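Reviews > Weather Instruments > Home Stations

We use cookies to remember your settings and measure traffic. By continuing to use this site you accept our cookie policy.

Callus Hostus home weather station
Reviewed 03/07/2024

The Hostus is a consumer weather station from Callus, sold as an outdoor sensor head, an indoor console and a rain gauge. It measures air temperature, relative humidity, barometric pressure, wind speed, wind direction and rainfall. There is no solar radiation sensor and no port for adding one. The test unit was run for 37 days on a pole in an open back yard, clear of the roof line, with a calibrated reference thermometer in a separate shelter beside it.

Installation

The sensor head clamps to a pole with U-bolts, which are included. The pole isn't. A bubble level is molded into the top of the housing and is easy to read from a ladder. The wind vane has to be pointed north by hand before the clamp is tightened, and the manual doesn't say whether true or magnetic north is meant. I used true north. The console found the head on the first try and held the link through an exterior wall and an interior one.

Temperature and humidity

On overcast days and at night the Hostus tracked the reference closely. In full sun with light wind it read high, worst in early afternoon. The radiation shield is a stack of thin plates with no fan, and the error faded once the wind picked up. Anyone comparing daily highs with a local TV forecast should keep this in mind. Humidity was slow to come down after rain. It sat at 100 percent well into the morning on several days when the reference had already dropped.

Wind and rain

The cups started turning in very light air and made no noise that could be heard indoors. Gusts are sampled every 3 seconds. Direction is reported to the nearest compass point on the console and in degrees in the log file.

Rain is the weak part. The tipping bucket undercounts in heavy showers, and the funnel has a coarse screen that lets seeds and grit through. I cleaned it 17 times. The Maglaya gauge I tested in April has a finer screen and needed far less attention.

Console and software

The console display is legible from across a room but dims too much on battery power. Pressure must be corrected to sea level in the setup menu, or the forecast icons will be wrong at any real elevation. The console should also be kept away from a stove, a sink or a sunny window, as its indoor sensor sits directly behind the case vents.

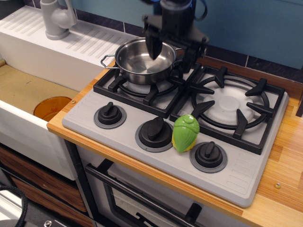 Silver saucepan on the left rear burner.

Data can be exported as plain text or sent to the Resix service, where a public station page is set up automatically. The upload ran without a gap during the test. Historical charts on Resix load slowly and can't be zoomed on a phone. The text export has a fixed column order and a header row, and it opened cleanly in a spreadsheet.

Verdict

Good wind data, acceptable temperature data in a breezy spot, poor rain data without frequent cleaning. Buyers who mainly want rainfall totals should look at the Maglaya first. Spare batteries for the sensor head are not included.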